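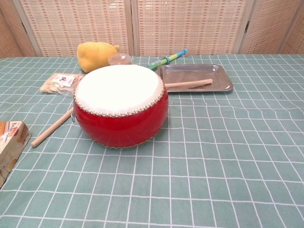 On Borrowing Instruments, and on Returning Them

Tuesday, October 26, 2021

The Tirkthorpe instrument library has now completed its first full season of lending, and I have been asked by several readers to set down how the arrangement works. I do so in a personal capacity. The views below are mine and should not be taken as the position of the library or of the Inden Hall trustees.

The library holds 139 instruments. Most were given by families whose children had moved on to other interests, and the remainder came from the closure of the music room at Avine in April. Any resident may borrow one item at a time for a period of 70 days, with a single renewal if no other person is waiting. A deposit is taken for string and brass instruments. None is taken for percussion, a decision which Sinéad Buckley argued for at the outset and which I now consider correct.

I had expected that guitars would account for nearly all of the demand. They are popular, but the smaller drums have been out almost continuously, and the waiting list for them is at present the longest we have. Parents of young children borrow them, as one would suppose. So do adults who have never played anything and who would be embarrassed to begin on a violin. A person can strike a drum in time with a recording on the first evening and feel that some music has been made.

The question of noise was raised at two meetings. Ciarán Hanrahan proposed that each loan be accompanied by a printed sheet recommending hours of practice, and this was adopted. I have received one complaint from a neighbor, concerning a trombone.

Returns have been less orderly. At the close of the season, 7 items were overdue, and all but one have since been recovered. Borrowers are reminded that sticks, mallets, bows and straps form part of the loan and should come back with the instrument. A surprising number of single sticks have reached us, and we would be glad to receive their partners. They may be left at the desk without explanation.

Repairs have cost $497 to date, chiefly for strings and one cracked clarinet. Caoimhe Ó Flaithearta has re-glued two ukulele bridges at her own expense, and the trustees have recorded their thanks - a modest acknowledgment for several evenings of careful work.

The desk is open on Saturday mornings in the lower hall. The entrance on Ngata Street should be used until the front steps have been mended. Proof of address is required for a first loan, and a recent utility bill is sufficient.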